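Why Do Some Things Stretch?
Learning pages for young readers, Heltesora Children's Museum

Many materials can be pulled longer and will return to their first shape when released. Scientists call this property elasticity.

Rubber is a well-known elastic material. It is made of very long, thin chains that are too small to see. When rubber is at rest, the chains are tangled like cooked noodles. Pulling the rubber makes them straighten.

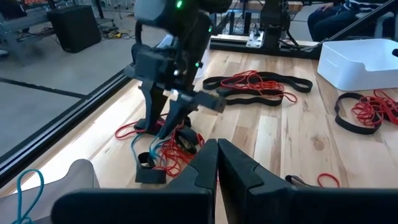 Small links between the chains keep them from sliding apart. When the pull ends, the chains tangle again and the rubber becomes short.

Natural rubber begins as latex, a milky liquid found under the bark of certain trees. Workers make a shallow cut in the bark and collect the liquid in a cup.

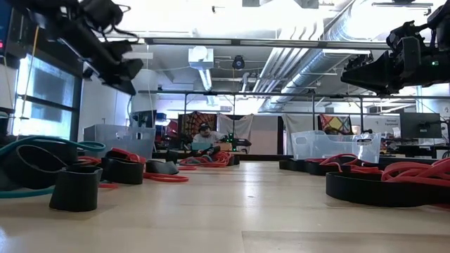 Every elastic material has a limit. If it is pulled too far, it may stay stretched or break. Old rubber may also dry out and crack.

Words to know
Elastic: able to return to its first shape
Latex: a milky liquid from some plants

Text: Sille Hafstein
Reviewed by: Elfriede Kasten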